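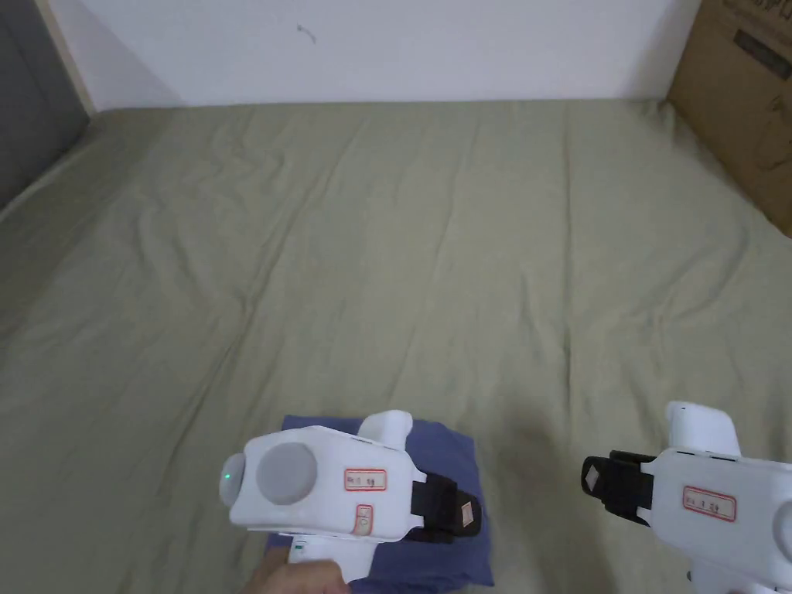
How many handheld grippers should a first budget cover?
Two per operator, plus one spare for every two operators. Most household tasks need both hands.

Start with the task list and price the hardware afterward. Abdelghani Erraji, who set up the cloth-folding station at Gradine, bought grippers first and had to reorder mounts in June. Write down each task, the surface it needs and how many hours a week it will run.

Then split the money into three lines:

Grippers and controllers: $2,657
Computer and storage: $1,678
Furniture, bedding and cloths: $600 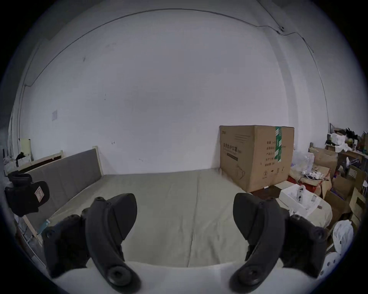

The furniture line is the one people cut, and it's a mistake — a full-size mattress takes up floor space for months, so add rent if you pay by the area. Buy used where you can. Get the return terms on the grippers in writing before you pay.

Keep roughly $600 back for cables, chargers and replacement finger pads.

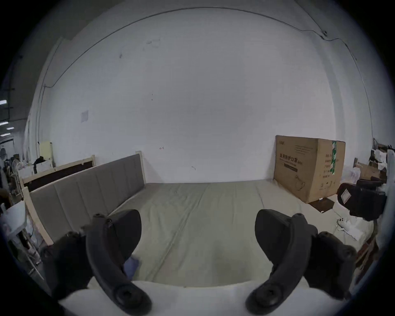

Bed station with a pair of hand-held grippers.

Review the list after the first month and move any unspent money to storage.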